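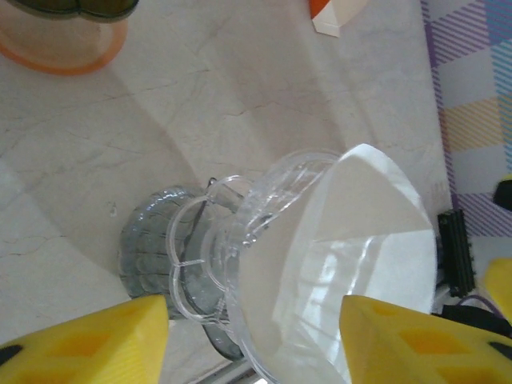

by Declan Dunne

Print this article | E-mail to a friend

Filed under: Games > Columns > Couch Co-op

Give me two controllers and one screen and I'm happy for the night. I've put 30 hours into Driltow with my neighbor Tharun Reddy, nearly all of it on the same couch, and I'm convinced that sharing a screen makes any game better!

Driltow is a puzzle platformer, and online it's pretty good. You drop in, a stranger pulls the levers, you move on. Sit next to somebody, though, and the thing comes alive — you're pointing, yelling, grabbing the wrong rope and hearing about it right away. The flooded mill level took us until 2 in the morning and I'd play it again tonight.

So I get grumpy when a sequel drops split screen. Falside did it, and I still miss racing the harbor track with my sister's half of the TV in the corner of my eye. I know it's hard on the frame rate. Fine, drop the frame rate! Blur the trees! I'll take an ugly game with a friend in it over 1,000 perfect leaves.

Kunside is adding couch play in March, four players, every mode. I've already bought the extra controllers.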